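Filed under: Opinion, Consumer Affairs, Repair and Reuse

A Parts List Should Come With the Product

The public discussion of repair has been occupied for several years with the question of permission. May an owner open the case? May an independent shop buy the same tools as an authorized one? May a manufacturer refuse to honor a warranty after someone else has turned the screws? These are proper questions, and legislators have been right to take them up. They have drawn attention away from a plainer matter, however. A household that has every legal right to repair a product will still throw it away if it cannot find out what the broken part is called.

This essay argues for a modest rule. Every household product above a certain price should be sold with a complete parts list, and every separable part should carry the number by which that list identifies it. The rule would apply to vacuum cleaners, dehumidifiers, folding chairs, fans, space heaters, strollers and the many other things that people own and rarely think about until something cracks. It would not require a manufacturer to make any part for longer than it does now. It would require only that parts be named.

The organization for which this column is written operates the Jardine Repair Exchange, a service desk open to residents of the county on Monday evenings and staffed by paid technicians. Over the past year the desk accepted more than 2,000 items. The technicians record the reason each unrepaired item leaves the building unrepaired. In 600 cases, the reason entered was that the part needed could not be identified. The item had not been judged unsafe. The cost had not been judged too high, as no price could be obtained. The technician knew what had failed, could hold it in one hand, and had no means of ordering another.

That category deserves more attention than it has received. A repair that fails on cost has at least been considered. The owner has heard a figure and compared it with the price of a new product. A repair that fails on identification never reaches that stage, and the owner goes home with the impression that the product could not be mended. That impression lasts. People who have been told once that there is no part do not usually ask a second time about the next product.

The present practice of manufacturers varies a good deal. Some publish exploded drawings with every screw numbered. Others publish a drawing for service centers and keep it from the public. Many provide nothing beyond a model number on a sticker, which in older products has often worn away or was placed where cleaning would remove it. The Kuditari upright vacuum, a machine seen often at our desk, comes with a clear booklet on assembly and no booklet on parts. The Clidik range of room fans has an excellent parts page, but the page is arranged by internal codes that appear nowhere on the fans. An owner must compare small photographs until one seems to match, and a wrong guess means a return label and another week without the fan.

It should be said that manufacturers have reasons for this. Parts lists take time to prepare and must be revised when a supplier changes. A published number creates an expectation that the part can be bought, and the expectation leads to calls and letters when it cannot. There is also concern about safety. A list that names the heating element of a heater might encourage an owner to replace it with no training.

The first of these reasons is real but small. A manufacturer cannot build a product without a bill of materials. The information exists on the day production starts and is revised every time the line is changed, or the line would stop. What is being asked is that a portion of it be put into a form an ordinary reader can follow. A company that can produce a quick-start guide in 21 languages can produce a numbered drawing.

The second reason deserves a more careful answer. It is true that naming a part invites a person to ask for it. But the absence of a name does not make the person content. It merely sends the question elsewhere, to resellers of uncertain stock and to forums where one owner advises another to try a part from a different machine. A manufacturer that states openly that part 4 of a given model is no longer made has given its customer something useful. The customer can look for a used one, or have one printed, or stop looking. Each of these is better than a month of guessing.

As for safety, the concern supports the proposal. The dangerous repair is the improvised one. A person who cannot identify the correct thermal cutoff will sometimes fit one of a similar shape, or leave it out. A list may mark certain parts as unsuitable for replacement by the owner, and most readers will respect the mark. Lists for gas appliances have done this for a long time, and no serious person suggests they be withdrawn.

There is a further argument, seldom made, which concerns the trade in used goods. The charity shops of Gillatetti receive donated products every day of the week. Staff there have a few minutes to decide whether a thing can be sold. If a chair lacks one foot, or a humidifier lacks its cap, it will generally be refused, even where the missing piece would cost less than a cup of coffee. No one on the floor of a charity shop has the time to discover what the cap is called. With a number molded into the neck of the tank, the question could be settled with one search, and in many cases the product would be on the shelf by the afternoon.

The same holds in reverse for loose parts. A great deal of sound material reaches the waste stream already separated from the product it belonged to. Closets are cleared and garages are emptied, and the attachments go in one box while the machine goes in another or has been gone for years. These parts have value to someone. The difficulty is that no buyer can find them and no seller can describe them.

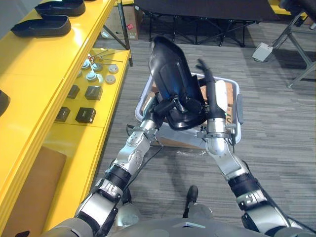
Identification is hardest for parts that have been designed to look like nothing in particular. Screws and bearings come in known sizes, and a technician with a gauge can name them in a minute. Covers, housings, hoses and clips have no such common language. Set a large shell of molded black plastic and a length of black flexible hose over a white bin, and two experienced people may disagree about whether the shell is the back of a seat or the cover of something else. The white plastic fitting on the side of the hose is the sort of detail that decides whether the hose will serve a given model, and it cannot be looked up by being white. Words such as "cover" and "connector" bring back many thousands of results in any catalog. A short number on each piece would answer the question before the bin was full.

Marking is a technical matter, but it is not a difficult one. Molded plastic parts very often carry marks inside already, including the type of resin and the number of the mold cavity. Adding a part number to the tool is a matter of some small cost at the start of production and none at all afterward. Flexible parts can be printed. Parts too small to be marked can be covered by the drawing alone, and the rule should say so plainly, so that no one is asked to engrave a spring.

The number itself should be of a kind the public can use. It should be the same number in the booklet, on the part and on the website. It should be short enough to read over a telephone. It should not change when the product is sold under another name, as happens frequently with goods made in one factory for several brands. Our technicians have had on the bench two dehumidifiers with different badges and identical pumps, and have found the pump listed for one and not for the other. The owner of the second machine had been told that hers was beyond repair.

Some will ask whether this is a matter for law at all, or whether it might be left to the market. Our view is that the market has had adequate time. A parts list is not something a buyer thinks of in the store - it does not appear on the box, and its absence is discovered years after the sale, when the buyer's choice can no longer influence anyone. Information of that sort is exactly what labeling rules exist to secure. Shoppers did not call out for the wattage to be printed on the base of a lamp, either, and yet it is there, and it prevents a good many mistakes.

The rule should be phased in. Products already on sale could be exempt from marking, though a drawing should be made available for them within a year. Small makers should be allowed to meet the requirement with a simple numbered photograph. Archives of discontinued models should be kept open, and a company that leaves the business should be required to deposit its lists with a public library or a similar body. The lists take up very little room.

Residents who have items waiting for parts are encouraged to bring them to the desk in Jardine together with any booklet, box or receipt that survives. Where a model number can be read, please copy it down before the visit and leave the sticker in place.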